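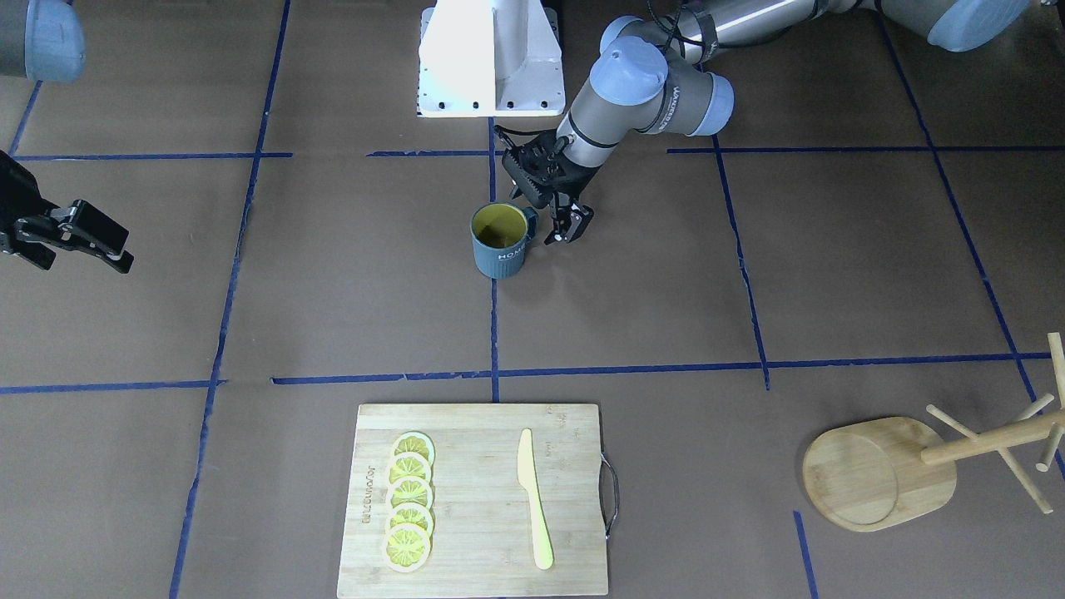

Figure 2. Tabletop layout used for the Cesano examples, with taped zones, a mug, a cutting board with lemon slices, and a mug tree on its side.

4.2 What the examples cover

We recorded 900 teleoperated examples on this table and held back 55 for testing. It is tempting to read the first number as variety. We doubt it. The tape gives operators an easy rule for where to put things, and a policy may learn the rule along with the task. Wondent, trained on the full set, scored well on the held-back examples, but those share the same paper, tape and props. We do not take that score as evidence of general skill. 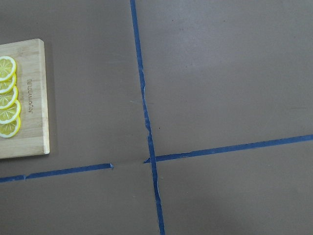 The wrist views raise a second worry. Large parts of many of them hold nothing but bare surface and tape, and the tape has flaws that a network could use to work out where the arm is. A gap or a torn end is as good a landmark as any object. Riderau crops its wrist input for this reason, though its authors report no test of whether cropping helps. We trained 2 versions of Wondent, one with crops and one without, and compare them over 4 layouts in Section 5.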